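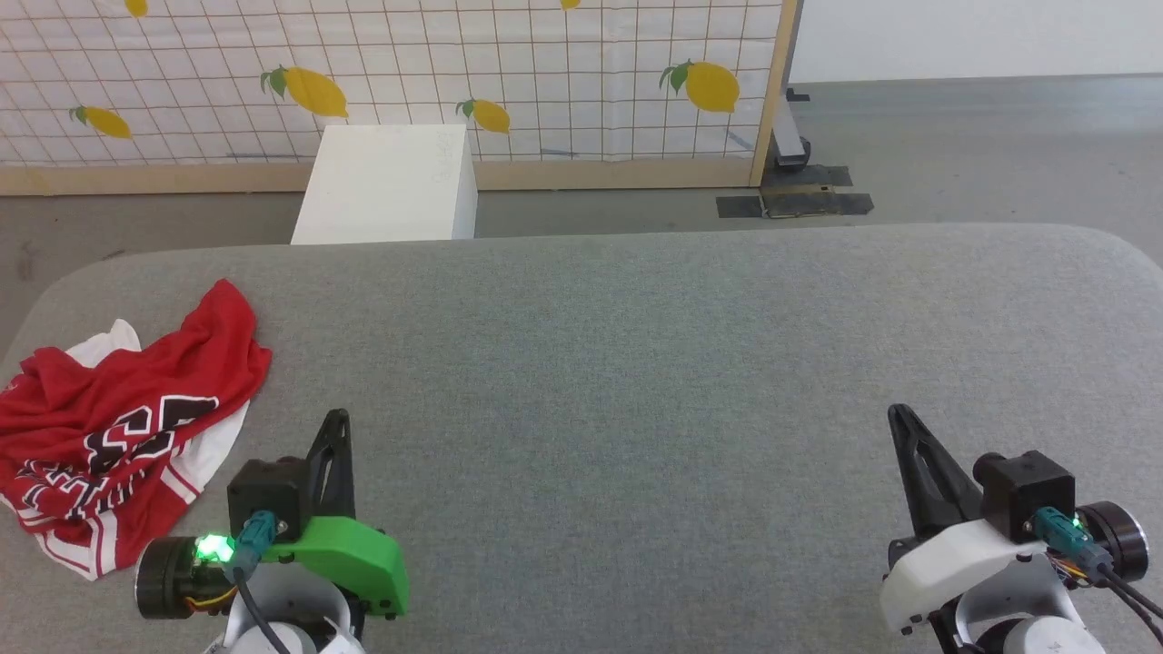

# Unit 3: Folding and Sorting Lettered Jerseys

Household Textile Care, Westent Campus
Handout for the practical session, 28 June 2018

## Purpose of the unit

This unit covers the handling of sports jerseys after washing: opening out a crumpled garment, inspecting it, folding it, and placing it in the correct group for storage. Students should have completed Unit 2 (Sorting the Mixed Basket) before attending. The reading for the session is the chapter on knit and mesh fabrics in the Tillman course reader.

## Terms used

**Ground fabric.** The main cloth of the garment, as distinct from trim, panels, and lettering.

**Applied lettering.** Any number or name added to the ground fabric by printing, heat transfer, or stitching. The method of application affects care and should be identified by touch on the inside of the garment.

**Trim.** Contrasting stripes or bands at the hem, neck, or armholes. Trim often differs in weight from the ground fabric and may pull a fold out of line.

## Preparing the surface

Work on a clean, level surface large enough to hold the garment fully opened. A padded surface is acceptable for folding. It should be brushed free of lint before a white or light-colored garment is placed on it. Keep the basket of unsorted clothing off the work surface at all times.

## Opening out the garment

A jersey taken from a mixed basket is seldom flat, and the number is usually the easiest guide to its position. Find the number first, then the hem, and work upward toward the shoulders.

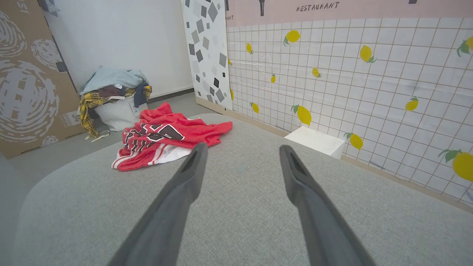
*Figure 1. Red mesh jersey before opening out, with striped trim at the hem. Unsorted clothing in the basket behind.*

Take the garment by both shoulders and lift it clear of the surface. Allow the hem to fall under its own weight. Mesh should not be snapped or shaken hard - the openings can catch on a fingernail or ring. Lay the jersey face down and smooth it from the center outward with the flat of the hand.

## Inspection

Check the inside of the lettering for lifting edges or loose thread. Check the trim for puckering. Garments with damage are set aside for Unit 4 and are not folded. Record each one on the Estis sheet, using the garment code where one has been assigned.

## Folding

1. With the jersey face down, bring one side in to the center line.
2. Repeat with the other side. The edges should meet without overlapping.
3. Fold the hem up to the middle of the back.
4. Fold once more to the neckline and turn the garment over.

Applied lettering should not be creased sharply. Where a fold must cross a large number, leave the fold soft and do not press it with the hand.

## Sorting the remainder

Once the jerseys are complete, return to the basket. Plaid shirts, plain knits, and dark items form separate groups. Remove garments one at a time from the top, beginning with any piece that hangs over the side, and avoid pulling from the bottom of the pile.

## Assessment

The practical is worth 60 points and is carried out individually. Students who miss the session may attend the repeat in Room 844 before the end of June. Completed Estis sheets are to be left in the Unit 3 tray.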